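Tralura Automation
Progress report to Piltell Fund, second reporting period
Project: Learned part handling from a bowl feeder (Melis)
Prepared by: Ermanno Lo Presti
Date: Oct 25, 2022

1. Status

Work package 2 (collection of simulated examples) is open and on schedule. Work package 3 (training) began in the period with a partial set. Work package 4 (transfer to the physical cell) has not started and no money has been drawn against it.

2. Collection to date

We recorded 1145 episodes in simulation. Of these, 341 were set aside at review and are kept in a separate folder with the reason noted against each. The most common reasons were an arm path that passed through a joint limit and a start state in which two parts overlapped. Both are faults of the scene generator. The overlap check was rewritten by Fiorella Sala and the rate has dropped in the batches made after the change.

The cell model has not been altered since the last report. It holds the six-jointed arm, the round feeder with its control box, the blue tray and the green block at the left of the table. Orange rings are the target part. Room, floor and table stay fixed in this batch so that part layout and arm pose are the main sources of change.
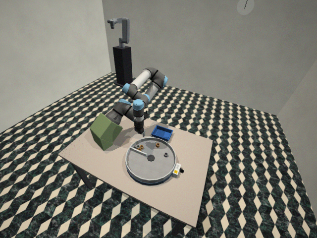

Concetta Caruso asked at the mid-period call whether a fixed room would leave us with a model that only works in that room, and whether the fund would be paying for the same examples twice once the walls and lighting start to vary. Her view was that colour and light should be changed from the first batch, even at the price of slower rendering.

We agree in part. Joint states, part poses and gripper commands are stored apart from the rendered views, so any episode can be rendered again under new light or with new surfaces. The cost is computer time only and no episode has to be collected again. A trial of this on 21 episodes ran without errors. Re-rendering of the full set is planned for January.

3. Training

The first model was trained on 496 reviewed episodes. It proposes a grasp point and an approach angle. Results on held-out layouts are acceptable where rings lie apart. They are poor where rings touch each other or lie against the guide bar. The next batches will be weighted toward those cases, and the generator now takes a spacing value as an input.

Approach poses are sampled separately from part layouts. Near the feeder rim the arm has to fold tightly to keep the tool vertical, and the earlier sampler avoided these poses. They are now included.

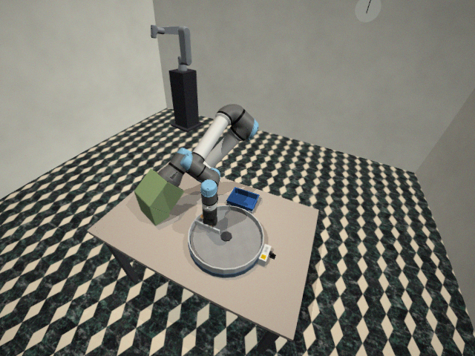

Figure 2. Simulated cell, tool pointing straight down just above the feeder rim.

4. Problems and changes

Contact between small parts remains the weakest point of the simulator. Rings sometimes jitter at rest. Shorter time steps cure most of this but lengthen each run. Brunello Costa is comparing two contact settings and will report the results by the end of the period.

File naming was changed partway through the work. Older episodes have been renamed to match and the index rebuilt.

5. Spending

Computing is slightly under budget. Labour is on budget. We ask for approval to move the unspent computing amount into the January re-rendering work.

6. Next period

Complete collection of the close-spaced layouts.
Retrain with the added rim approaches.
Re-render the reviewed set with varied light and surfaces.
Send the draft test plan for the physical cell to Concetta Caruso for comment.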